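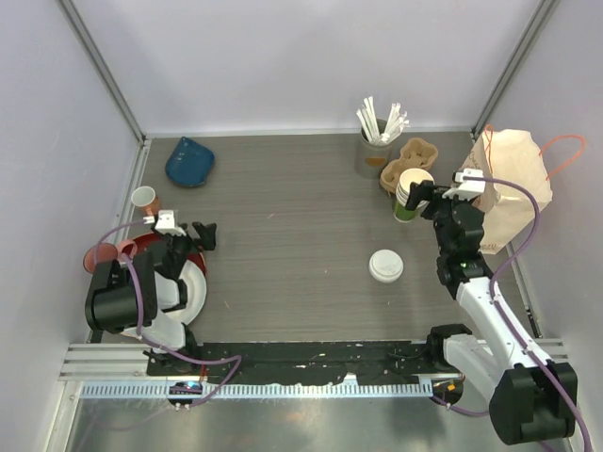

White plate and dark red plate, arm above them

Thread: Anyone else singing in the Jukorport chorus this season?

altomuddle
So I got the email at 7 a.m. and I'm in! Second alto, which I expected, although I'd put mezzo on the form in a fit of optimism. They're doing the big opera-in-concert thing with the Watkins Players again, and Ilona Kocsis is chorus master. I've never sung under her. Is she scary? A friend who did the February workshop came home with eleven pages of notes on vowels. Also does anybody know if we have to buy the score or if they lend them out? The website says both, on different pages.

pitpony
Congrats! They lend them, but you pay a deposit and it's pencil only. Last year they had 248 scores for a chorus that was definitely smaller than that and still ran out, so get there early on the first night. Mine had somebody's entire grocery list on the inside cover and I got quite attached to it.

Ilona isn't scary. She's fast. She'll say a bar number once and she's already singing it by the time you've found the page. Sit next to a person who's done it before.

Bassment_Dave
Going to disagree a little with pitpony. I thought she was pretty brutal on the basses. We spent forty minutes of one rehearsal on four bars of Italian and then never ran the finale before the dress. The concert was fine, great even, but I was sweating through that finale and I wasn't alone.

pitpony
Dave, you guys were late on that entrance every single week, lol. I was standing behind you.

Bassment_Dave
We were late because the tenors were early!! I will die on this hill.

tenor_by_accident
I would like it noted that the tenors were perfect.

altomuddle
Ha, OK, this is making me feel better and worse. Next question, the hall. Are we at Hotine Hall for rehearsals or at the old church? I can walk to Hotine but the church is two buses for me.

coldhandsclara
Church until the last three weeks, then Hotine. Bring a sweater for the church. Bring two. I kept my gloves on and turned pages with my nose, more or less. The piano there is also nearly a quarter tone flat so when you move to the hall everything suddenly feels very high and the sopranos get grumpy. I'm a soprano, I'm allowed to say it.

Parking is free at the church and a nightmare at Hotine, if anybody's driving.

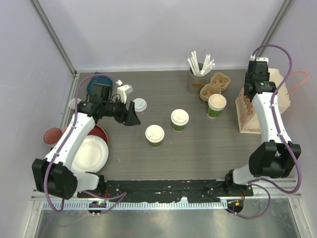 Two robot arms, coffee-shop items on a gray tabletop

Bassment_Dave
Church seats 300 and Hotine seats 782, so the sound is a completely different animal too. You'll think you've lost your voice the first night in Hotine. You haven't, it's just going out there and not coming back. Please don't push. Everyone pushes.

altomuddle
Noted, no pushing. Who's singing the lead, has anyone heard?

tenor_by_accident
Rozália Bakos! She did the small part two years ago (the maid with about nine words) and stole the whole night. Gorgeous low notes, and she came and had soup with us at the break. I'm really excited about this one.

coldhandsclara
She's wonderful but I'm not sure it's her role? It sits so high in the second act. I'd have loved to hear her in something darker. I'll probably eat my words.

pitpony
You will eat your words. I heard her do the second act aria at the Stisto recital and the back row was crying. I was the back row.

coldhandsclara
With a piano, though. Up against a full orchestra and us lot yelling behind her, I want to hear it first. Very happy to be wrong.

altomuddle
OK now I want to go home and listen to it on repeat. Is there a recording you'd all recommend for learning the chorus parts? I read music, slowly, like a person reading a menu in French.

Bassment_Dave
Don't learn off a recording, you'll pick up somebody else's tempos and Ilona will know. Plunk it out on a keyboard.

pitpony
Disagree again, sorry Dave! I listen in the car all the time and it's how I got the words in. Just don't get married to the speed. And somebody in the alto section always makes practice tracks, ask on the first night.

tenor_by_accident
Page 236 is the hard one for altos btw. You come in off nothing, after a horn solo that never lands where you think it will. Start there.

altomuddle
Page 236, writing that on my hand. Thanks everybody, see you in the cold church. I'll be the one with the wrong pencil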